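Section 4: Cleaning and descaling your Wotico 400

Read this section before you clean the machine for the first time. Read it again when the orange light comes on, as you will have forgotten all of it.

What you need: a soft cloth, a sachet of Palumbo descaler, a jug, and half an hour in which no one in the house wants coffee. The last of these is not supplied.

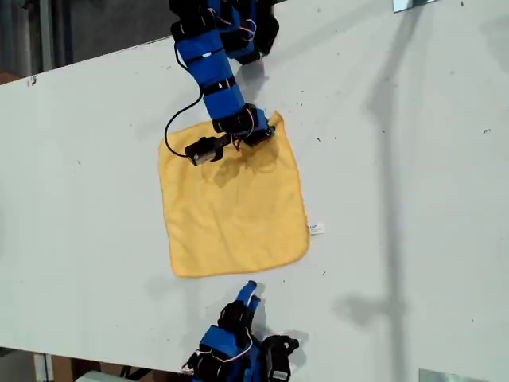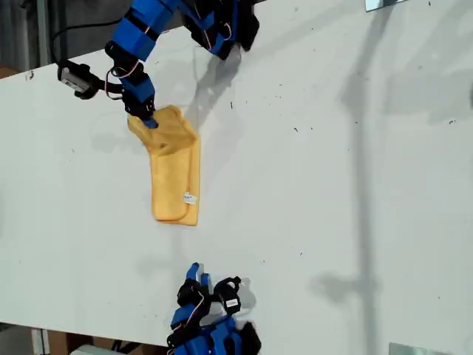
Yellow cloth, white table.

Vilja Suominen wrote in after the last edition to say that the cloth matters far less than the water, and that she had wiped her machine down every evening for a year and still furred it solid, living as she does in Wistthorpe, where the kettle sounds like a maraca. She is right, and step 2 has been moved up accordingly.

4.1 Before you start

1. Switch off at the wall. The button on the front puts the machine to sleep, and it sleeps lightly.
2. Find out how hard your water is. Dip the test strip from the lid pocket in a glass of tap water and compare it with the chart on the back cover. If you have lost the strip, look inside your kettle and draw your own conclusions.
3. Leave the machine to cool. The metal plate on top stays hot long after it has stopped looking hot.

CAUTION: Do not use vinegar. We know your mother used vinegar. It eats the seals, and the smell moves in for good.

4.2 Wiping the outside

1. Dampen the cloth and wring it out properly. Then wring it out again.
2. Wipe from the top down, going round the dial and under the spout.
3. Dry with a clean part of the cloth.

NOTE: Scouring pads will take off the baked-on milk, and then the paint, and then the word Wotico.

4.3 Descaling

1. Empty the tank and the drip tray. The tray is always fuller than you think, so carry it level.
2. Fill the tank to the lower line and stir in one sachet.
3. Put the jug under the spout. A mug is too small, however large you believe it to be.
4. Switch on at the wall and hold the dial in until the light blinks. Let go. The machine will now gurgle, stop, and appear to have died. Leave it alone.
5. When the light goes steady, empty the jug down the sink.
6. Rinse the tank, refill with fresh water and run the programme again, this time with no sachet. Do this 2 times.

CAUTION: Never drink what comes out during steps 4 to 6, even if it is brown and you are tired.

4.4 If the light will not go out

Hold the dial in again until you hear a click. If the screen shows 737, the tank is not seated; take it out and put it back with more conviction. Any other number should be written down and sent to the service desk at Nuleleck, with the serial number from the underside. Empty the tank before you turn the machine over to look for it.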